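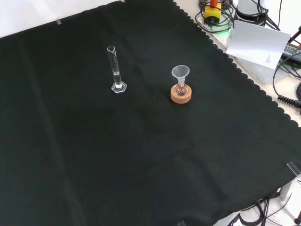 Graduated cylinder, and a flask with funnel on a cork ring

Cludness Community Help: Home and Garden

Question
I wish to dilute a concentrated liquid feed for container tomatoes. The label of the Trornby feed gives a rate of 1 part to 200 parts water, whereas the leaflet supplied with it refers to 1 part to 500. My watering can holds 10 litres. Which rate should be followed, and how is the quantity of concentrate to be worked out? The plants are in an unheated greenhouse and were potted on 3 weeks ago.

Submitted under: Feeding and watering

Answer 1 (accepted)
Both rates may be correct, as manufacturers commonly give one for established plants and another for young plants or for use at every watering. Please check whether the leaflet carries a heading to this effect. Until the first fruits have set, members are advised to use the weaker rate.

To find the quantity, divide the volume of water in millilitres by the second figure of the rate. A 10 litre can therefore requires 20 ml of concentrate at 1 to 500, and 50 ml at 1 to 200. The concentrate should be measured at eye level on a flat surface, and kitchen spoons should not be used. Any diluted feed left over should not be stored.

Answer 2
I use half a capful and have had no complaints from the tomatoes.

Answer 3
The accepted answer is sound. It may be added that compost should be moist before feed is applied. Where the water butt is used, the can should be filled first and the concentrate stirred in afterwards, which reduces foaming. Feeding normally ceases in October.

This question is closed to further answers.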